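4. Fitting the Promivwood Wall Lining Panels

Read sections 1 to 3 before starting. Section 4 covers the tongue-and-groove panels in the Skarnach range only. For ceiling use, see section 6.

4.1 Before you start

Leave the panels flat in the room where they will be fitted for five days, with the wrapping cut open at both ends. The room should be heated as it will be in normal use. New plaster must be fully dry.

Check the contents of each pack against the packing slip. A standard pack holds 11 panels. Mix panels from different packs before fitting, as the grain and shade vary between batches.

CAUTION: Switch off the power at the panel board before removing socket or switch covers. Extending an electrical box to suit the new wall thickness is work for a licensed electrician.

4.2 Marking out

1. Find the studs and mark the center of each one at floor and ceiling height.
2. Measure the wall height at both ends and in the middle. If the measurements differ, cut each panel to its own length.
3. Cut the panels 11 mm shorter than the wall height. The gap is shared between top and bottom and is covered by the trim.
4. Draw a plumb line for the first panel. Do not rely on the corner of the room.

4.3 Fixing the battens

1. Cut the battens to the width of the wall.
2. Fix the lowest battens just above the floor and the highest just below the ceiling. Space the others evenly between them, no more than 400 mm apart.
3. Screw through the batten into every stud.
4. Check the face of the battens with a long straightedge. Pack out any hollows with the plastic shims supplied.

Note: On outside walls, fit the vapor layer before the battens. Tape all joints and all cuts made for cables.

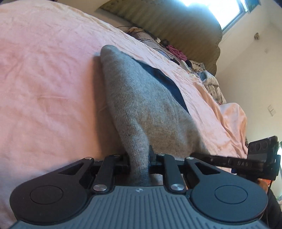
Can the panels be glued straight to the drywall without battens?

Only panels up to 1,000 mm high, such as those used below a chair rail, may be glued. Use the Jiteck panel adhesive in vertical beads, and nail the top edge until the adhesive has set. Full-height panels must be fixed to battens.

4.4 Fitting the panels

1. Place the first panel on the plumb line with the groove toward the corner. Scribe the grooved edge to the adjoining wall if the corner is out of true.
2. Face-nail the grooved edge close to the corner, where the trim will cover the nail heads.
3. Fix the tongued edge with a clip or a secret nail at every batten.
4. Slide the next panel onto the tongue. Tap it home with an offcut. Do not strike the panel directly.
5. Check for plumb after every five panels and correct small errors over the next few joints.
6. Rip the last panel to width, leaving 5 mm at the corner.

CAUTION: Wear a dust mask and eye protection when cutting. Do not cut panels in a closed room.

4.5 Windows and doors

Panels for use under a window are sold in a short length of 1,290 mm. Remove the old casing before fitting. Where the new lining stands proud of the window frame, fit a Mac Carthaigh extension jamb as set out in section 5.

4.6 Finishing

Fit the base trim first, then the corner trim, then the ceiling trim. Nail trim to the battens, never to the panels. Fill nail holes with a matching wax stick and wipe off the excess with a dry cloth.

Text: Aarne Mustonen. Technical check: Barnabás Lakatos. Revised 2023-08-21.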